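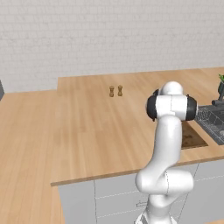

Lo de Zirklow sigue sin convencerme. He leído dos veces las condiciones de la nueva aplicación de apuestas y en ninguna parte pone qué pasa con el saldo de la anterior. Yo soy de los que apuestan en casa, con el móvil apoyado en una encimera de madera clara, y para eso la web vieja me sobraba. Si alguien ha conseguido retirar dinero desde la nueva, que diga cuánto tardó.

El mes pasado se escribió en esta lista:

> Eren cierra su app en julio y pasa a todos los clientes a Zirklow.
> Las cuotas las pondrá Statside, así que saldremos ganando.
> Además, bono de 2000 puntos por registrarse antes.

¿Ganando por qué? Statside ya llevaba las cuotas de Darden y allí el margen era peor que en Eren, al menos en segunda división, que es lo que yo miro. De los puntos mejor no hablo: caducan a los 76 días y no valen para apuestas combinadas.

Tampoco veo que hayan arreglado el cierre anticipado, que en Darden desaparecía justo en los descuentos. De momento no me registro. Cuando publiquen los límites de retirada, lo vuelvo a mirar.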